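**Thread: Finish for a light tan workroom board**

### hseyoum

Looking for a low-sheen finish for a wood surface at the Joststead workroom, 371 mm deep at the narrow end. I have a can of Buneter water-based matte and a can of Onishi hardwax oil. Light sanding only so far. Main concern is yellowing. The color already runs warmer in places. 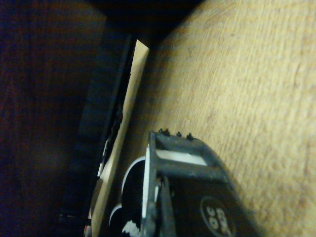

### Re: finish (g_zaki)

Water-based. Oil will push the tan toward amber and you won't get it back without sanding. Two coats, 413 grams total on my last board of that size, scuffed between coats with a gray pad.

### Re: finish (dundden_renji)

Disagree on durability. Thin water-based film scratches and can't be spot repaired. Hardwax oil can. I did mine in October and have patched it once, with no visible edge. Buff off the excess within the time on the can, or it stays tacky.

### Re: finish (g_zaki)

Spot repair matters on a dining table. On a work surface you recoat the whole thing anyway.

### Re: finish (smatsuda)

Whatever you choose, test it beside any darker furniture that stays in the room. A walnut-toned laminate like the one on this shoe cabinet makes a pale floor look paler, and a cold matte finish exaggerates that.
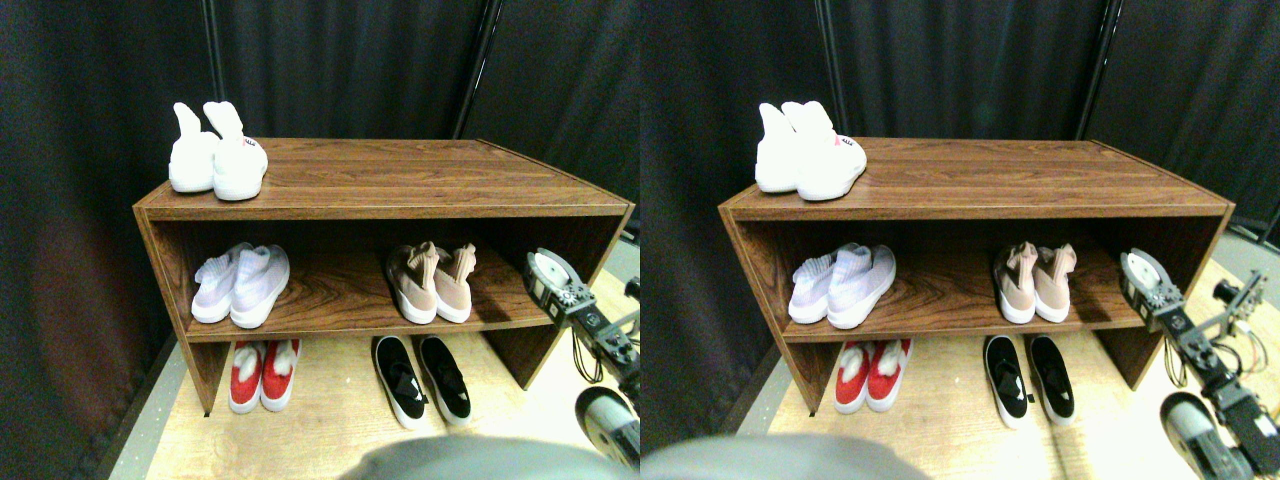

I'd put both products on an offcut, leave them for over 3 weeks, and compare in daylight and under the room lights.

### Re: finish (hseyoum)

Offcuts coated with both. Leaning water-based. Does the Buneter need thinning for the first coat?

### Re: finish (g_zaki)

No. Stir, don't shake.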